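How Our Town Shops: Food Waste and Bulk Buying in Tokville
A project report for the Household Studies module

I chose this subject because my grandmother still buys her rice by the sackful, and I have always wondered whether it saves her anything. For the project I handed out 78 questionnaires at the Sunday market in Tokville and got 40 of them back, which my tutor thought was rather good going, and I am very grateful to everyone who stopped in the cold to fill one in.

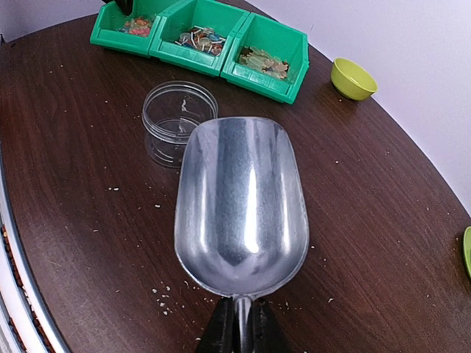
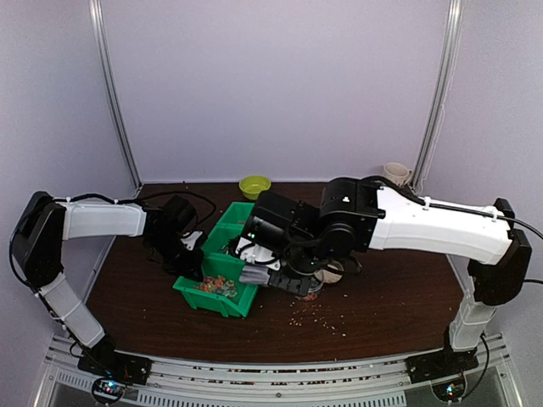
Both taken at a table with a dark brown wood-grain top.

Do people who buy loose food throw less of it away?

On the whole they said they did, though mostly with dry goods such as lentils, oats and rice. Fresh food was another story – bread and salad came up again and again, whichever shop they were bought from.

I also visited 2 shops, Jekivari near the station and the Wiltia store up the hill, and wrote down what they charged for the same basket of goods. Jekivari was cheaper for flour and dried beans, Wiltia for nearly everything else (their porridge oats are lovely, by the way). If I did it again I would include the Jeon estate, where the bus only comes in the mornings and people must shop quite differently.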